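Household Robots: Good Practice for Hand Tools in Living Spaces

Tips for the home and workshop

These recommendations apply to two-armed household robots that fetch, hold or put away hand tools in bedrooms, hallways and home workshops. They are meant for the adult who sets the tasks and stays in the home while they are carried out. The manufacturer's manual takes priority wherever it is stricter.

Before the task

Name one responsible adult. That person should know where the stop button is and should have tried it before a tool is placed in a gripper. Children and pets stay out of the room until the tool has been put down and the arms are at rest.

Walk the route. Pick up anything standing on the floor near a doorway, including bottles, toys and shoes. Low items next to a door frame are easily missed by sensors mounted high on the body, and a base that nudges one may correct its position while the arms are extended.

Decide whether the door will be open or closed, and leave it that way. A door standing partway open takes up space on the swing side and can drift. If it must stay open, use a wedge.

Clear the surface where the tool will be set down. Folders, ornaments and other loose items on a dresser should be moved well back or taken away. Allow a clear space at least as long as the tool.

Choosing and preparing the tool

Hammers, screwdrivers and closed tape measures may be handled under these rules. Knives, saws, chisels and anything with an exposed blade may not. Tools under power are excluded at all times, even when switched off at the tool.

Check that the head of a hammer is tight on its handle. Wipe oil and dust from the grip. Do not wrap handles in tape to improve the hold unless the manual permits it, as tape may slip under pressure.

Holding and carrying

A hammer should be held by the handle, with the head up, and kept close to the body of the robot during travel. The arm should extend only after the base has stopped. The second gripper stays empty unless the task calls for both, and it should be kept away from door frames, where fingers and wrist parts can catch. 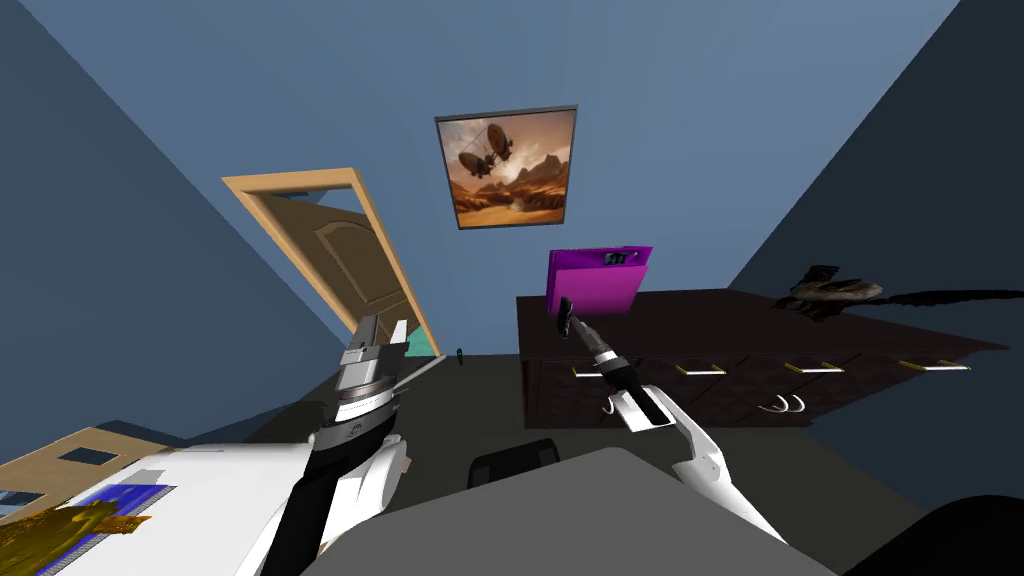

Page last changed: November. Section "Setting down near furniture" revised.

Setting down near furniture

Dressers call for particular care. Bar handles project from the drawer fronts and hooks may project lower down, so an arm rising close to the front can snag on either. Program the approach from above the top surface wherever the reach of the arm allows it. If the arm must rise in front of the drawers, reduce the speed to the lowest setting and have the responsible adult watch the full movement.

The tool should be laid flat before the gripper opens. A hammer must never be released upright or leaned against another object. Beds are not an approved resting place for tools, since a blanket can hide them from the next person in the room.

Rehearsal

New routines should be run in simulation first, using a room layout that includes the real furniture, and then once in the home with an empty gripper. The Wandholm practice schedule, on which this page is based, asks for 24 simulated runs without contact before a tool is carried. Any contact with furniture, walls or the door restarts the count. Change the position of a few objects between runs, because a routine that passes only in one arrangement is not ready for daily use.

Stopping and reporting

Stop the robot at once if a tool shifts in the grip, if a person enters, or if an arm touches anything outside the task. Do not reach for the tool while the arms are powered. Press stop, wait for the status light to show that the joints are locked, and support the tool with one hand before releasing the gripper by the manual lever.

Write down what happened, including the tool, the room and the last command given. Keep the notes with the manual.

Questions about these recommendations may be sent to Hanan Ghanem, Home Practice Desk, Wandholm.

Related pages: Charging and storage. Doors and thresholds. Lifting limits for one and two arms.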